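Wiltmont, 06/11/2023

Ceremau releases Flellonier 4, a new version of its software for teaching robots from hand-held gripper recordings

We've been sitting on this one since September, so forgive me if I run on a bit. Flellonier 4 is out today, it's free to download for anyone with a current license, and I think it's the biggest step our little company in Wiltmont has taken so far!

If you've used Flellonier before, you know the basic idea. A person picks up a pair of hand-held grippers, does an everyday job with them at a table, and our software turns the recording into something a two-armed robot can plan from. What always bugged me was the middle part - the hours spent lining up camera views, trimming dead time and throwing out takes where the tracking had slipped. Version 4 does most of that while you work.

The jobs we record for our own tests are small household ones. Hanging things on a stand is a favorite of mine, because a peg is a thin target and the planner has to get the angle right as well as the position.

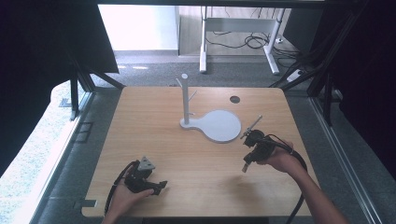

Two hand-held grippers and a white stand at the recording table.

So what's new? The piece I'm most excited about is the live tracking check. It compares the path of each gripper with what the head view sees, and if the two drift apart you get a tone right then, while you're still standing at the table. In the old version you found out the next morning (ask me how I know). For our test release we ran 505 recordings through the new check, and it flagged 38 of them for another look. I went through every one of those 38 myself, with a lot of coffee, and I was glad to have the list.

The second big change is in perception. Small shiny things have given us trouble for as long as I've worked on this. Metal throws back light, the outline changes every time your hand moves, and the old object finder would lose track of a thing just as the gripper got close to it.
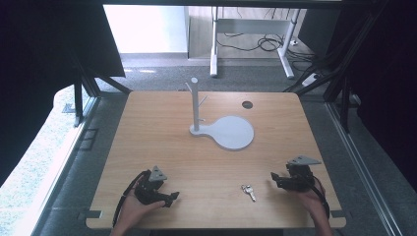 Keys were the test case I kept going back to. They're flat, they swing on their ring once you lift them, and they look different from every side. The new finder keeps a short memory of where an object was last seen clearly and carries that forward through the grasp, using the head view and the gripper views together. It still gets confused by two sets of keys lying on top of each other. We know, and it's on the list for the next update.

Third, the planner. You can now mark any stretch of a recording as "careful" and the planner will slow down there and stick close to the path the person took. Everywhere else it's free to find its own way. Setting this up used to mean editing a text file by hand, and now you drag a bar across the timeline. I can't tell you how happy that bar makes me.

We gave early copies to Montoya, a robotics shop that has been with us from the first version and has never been shy about telling us what's broken.

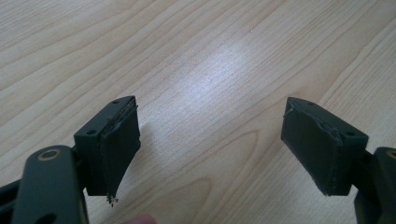
Montoya told us the timeline bar was the part its team took to first, and that the tracking tone was too loud until somebody found the volume setting. It also asked for a way to compare two takes of the same job side by side, and said it would keep asking until it got one.

Fair enough! Side-by-side compare is in the works. The tone is quieter by default now, too.

Flellonier 4 opens recordings made in version 3, though you'll want to run the import tool once before you start. Older files need to go through version 3 first. A single project can hold up to 500 recordings, and the trial edition has all the same features with a smaller project size.

Downloads, release notes and the import guide are on the Ceremau website. Press questions can go to our Wiltmont office through the contact form there, and I'll most likely be the one writing back.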